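Extension lead

An extension lead is a length of flexible cable with a plug at one end and one or more sockets at the other. It exists because the people who decide where wall sockets go and the people who decide where lamps go have seldom met. The type with several sockets in a row is known as a power strip, multiway, gang lead or, in much of the town of Fulport, "the block".

Terminology

Usage varies by region and by how annoyed the speaker is. "Extension lead" is usual in Britain, and strictly covers the single-socket kind wound on a reel as well as the flat kind kept behind the television. "Adaptor" is often used for both, and is wrong for both. In her household survey of Rondton, Fitriani Mandagi recorded 74 homes in which the word was simply "the thing", with no loss of understanding.

Design

The body is commonly moulded plastic, in white or black, and sometimes in a shade that was white when bought. Sockets may be set straight across the strip or at an angle, the second arrangement being meant to make room for bulky plugs. It makes room for one of them. Some models have a switch for each socket, some a single switch for the lot, and some a small light that shows the strip is live and keeps guests awake.
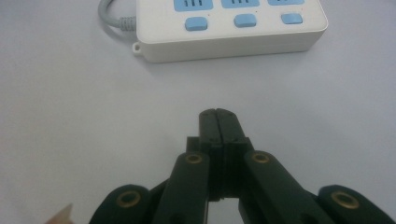
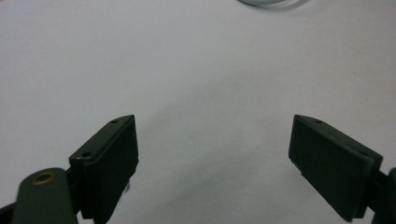 Cable length is the figure buyers look at first and regret most often. A short lead stops just before the desk. A long one reaches the desk comfortably and leaves a heap underneath it. Reels solve the heap but must be fully unwound under heavy load, as a coiled cable can overheat, and so the heap returns.

Safety

The number of sockets on a strip says nothing about how much it can carry. Kettles, heaters and tumble dryers draw far more than lamps or chargers, and the limit printed on the underside applies to everything plugged in together. Plugging one strip into another, known as daisy-chaining, is discouraged by nearly all makers and practised in nearly all offices. Leads should not be run under carpets, where damage goes unnoticed.

In everyday life

Mandagi's survey covered 232 households and listed 681 strips, of which the greater part were described by their owners as temporary. The oldest temporary strip, a Flimalis in a back bedroom, had been put there for a single April weekend and had since outlasted two carpets.

See also: Plug; Fuse; Cable drum; Drawer of unknown chargers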